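What is a dividend, and why do grown-ups get so cheerful about it?

Imagine a biscuit company called Hillow. It belongs to lots of people at once, and each of them owns some small pieces called shares. Own a share and you own a bit of Hillow. Sadly, you may not walk into the factory and eat your bit.

Suppose Hillow has a good year. It sells mountains of biscuits, pays for the flour, pays the bakers, pays the tax, and finds there is money left over. This is called profit. The people who run the company now have to decide what to do with it.

They could keep it and buy a bigger oven. Or they could hand some of it to the owners. Money handed out like this is called a dividend.

Let's say the dividend is 7p a share. Zubaida has 41 shares, so she does a sum:

41 x 7p = £2.87

Samuele has 191 shares and gets £13.37. He didn't bake any more biscuits than Zubaida did. (Neither of them baked any.) He simply owns more of the company, and so more of the dividend goes to him.

Does every company pay one?

No. Some young companies keep every penny because they are busy growing. Some old ones would love to pay but have had a rotten year. A company can pay a dividend every March for ages and then stop, and its owners will write very cross letters.
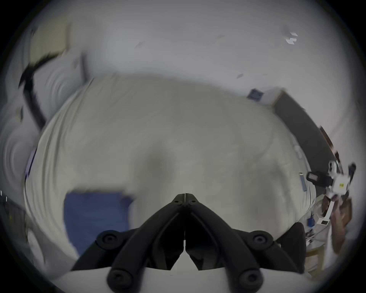 Is it free money?

Not quite. When Hillow pays out cash, Hillow has less cash. A purse with less in it is worth less, so the price of a share often drops a little when the dividend is due to go out. Grown-ups know this and still look surprised.

You may also hear about people who "reinvest". They take their dividend and spend it on more shares, which may pay them more dividends, which they may spend on more shares. It can work nicely over many years. It is also extremely dull to watch.

Words to know

Share: one small piece of a company.
Profit: what is left when the bills are paid.
Dividend: profit handed out to the owners.
Shareholder: anybody who owns a share, even just one, and even if they go on about it.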